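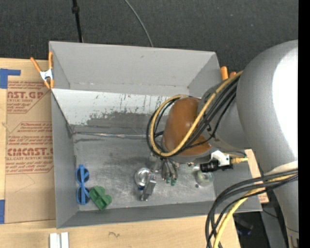

Divided gray bin on the wood tabletop, two plastic items in the front left corner.

Broadcast and Media Business > Ownership and Deals
Thread: Skoltlow bid for Rirkero – does the carriage agreement survive a change of control?

mux_delay
Opening a separate thread for this, as the general one has turned into people listing their favorite canceled shows.

Skoltlow confirmed in September that it wants all of Rirkero: the 7 regional stations, the playout center and the program library. The summary puts the library at 1,218 hours. Payment is part cash, part stock. Most of the coverage has been about the stations. I'm more interested in the carriage agreement with Macapagal, which delivers the Rirkero channels to most of its cable homes.

My reading is that the agreement needs Macapagal's written consent if control of Rirkero changes. If that's right, Macapagal has more say over the price than anyone at the table.

Has anyone here read the actual clause and not the summary?

tallgrass_cable
I have. Page 423 of the filing bundle, second half of the page. Consent is required for "assignment." Control is dealt with in a different section, and that section only asks for notice. A stock purchase of the parent company isn't an assignment of the contract. The contract stays with the same legal entity before and after.

So no veto, in my opinion.

mux_delay
The definitions section says assignment includes transfer "by operation of law." How do you get around that?

tallgrass_cable
You don't have to get around it if there's no merger of the operating company. Skoltlow is buying shares in the holding company. The subsidiary that signed with Macapagal isn't merged into anything. If they restructure after closing and fold the subsidiary in, that's a different question and they'd want consent first.

offair_archive
The structure chart shows a merger subsidiary. Look at step 2. A new Skoltlow entity merges into the Rirkero holding company and the holding company survives.

tallgrass_cable
Right, a reverse triangular merger, and it's one level up from the contract. The signing entity isn't a party to the merger. I've worked on carriage contracts for a long time and I have seen this exact argument raised twice. Both times it was used to get a small rate change and then dropped.

kbps_per_head
Raised and dropped for a rate change is still leverage. I think the two of you agree more than you're letting on.

The renewal date matters more to me. The current term ends well before Skoltlow would recover its costs. Macapagal can sit still, say nothing about consent, and ask for lower fees at renewal. Skoltlow has borrowed for this and can't afford a blackout in year one.

mux_delay
That is a fair point. I'd still like to see it priced in somewhere. The summary assumes flat carriage revenue for the full forecast period, with a single footnote.

offair_archive
Can I pull this toward the library for a minute? Everyone treats the 1,218 hours as if they were a clean asset. They aren't. A large part of the drama output was co-produced with Flollilby, and under those deals Rirkero holds first-run broadcast rights in its own region plus a limited number of repeats. Streaming rights went to Flollilby or were left unassigned.

If Skoltlow's plan is to put the library on its own service, it has to go back and license a good part of what it thinks it has bought.

kbps_per_head
Source for the Flollilby terms?

offair_archive
The rights schedule at the back of the same bundle. The column headed "ancillary" is blank for most of the co-productions. Blank doesn't mean owned.

tallgrass_cable
Blank doesn't mean not owned either. Older contracts often granted "all television rights now known or later developed" and the person who filled in the schedule didn't know which column to use. You'd have to read the underlying agreements one by one. I assume Skoltlow's lawyers have.

offair_archive
I wouldn't assume that. The warranty on library title is limited to the seller's knowledge, and the cap on claims is low. Sellers ask for that wording when they haven't read the agreements themselves.

tallgrass_cable
Sellers ask for that wording in every deal. I don't read anything into it.

sideband
Question from someone who only follows the engineering side. What happens to the playout center? It handles the Rirkero channels and also two outside clients. Is that in the perimeter or is it carved out?

mux_delay
In the perimeter. The outside clients have termination rights on change of control, and there the word used is control, so no debate about assignment. Notice period is six months.

sideband
Thanks. Then the forecast has a second soft spot. Outside playout work is thin margin, but it covers the overnight staffing. Lose both clients and the cost per channel for the remaining ones goes up. The automation there is also due for replacement and I don't see it in the capital budget.

kbps_per_head
Maintenance capital is one line and isn't broken out. It could be in there.

sideband
At that number it would have to be most of the line.

mux_delay
Summary of where we are, correct me if wrong. Consent: disputed, depends on whether the subsidiary is left alone after closing. Renewal: agreed risk. Library: streaming rights unclear on the Flollilby titles. Playout: client loss possible, replacement cost not visible.

tallgrass_cable
I'd change "disputed" to "unlikely," but fine.

offair_archive
I'd leave it as disputed. The governing law clause matters here and neither of us has mentioned it. Some courts have been less friendly to the reverse triangular argument than others.

tallgrass_cable
Governing law is on the page after the one I cited. I'll reread it tonight and post the wording.

mux_delay
Please do. If anyone has the regulator's timetable for comments, put it here too – the link in the other thread is dead.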